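**Cornport Reading Rooms: progress to the end of June**

We're delighted with how the second quarter has gone. All 9 reading groups are now meeting, and 39 people have joined since spring, most of them new to the library altogether. The Breathnach estate group has grown so fast that it now meets twice a month!

Your grant of £2000 has gone on large-print sets, audiobook licences and bus fares for members coming in from Ilell. The fares line will run out first, probably in September, and we'd like to move £40 across from printing to cover the gap. 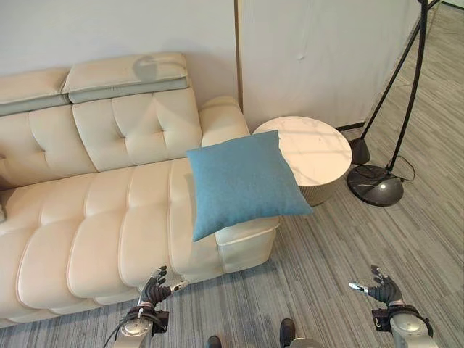 *Cream leather sofa with raised headrests.*

Short stories have been a big hit. Members who were nervous about a whole novel have been reading aloud by week three, and two groups have asked for poetry next. The Notar group is still hunting for an evening slot that suits shift workers; we've tried 6pm and 7.30pm and will try Saturday mornings in the autumn.

Still to do before the next report:

- order the winter sets
- send out the members' survey
- confirm the Ilell bus times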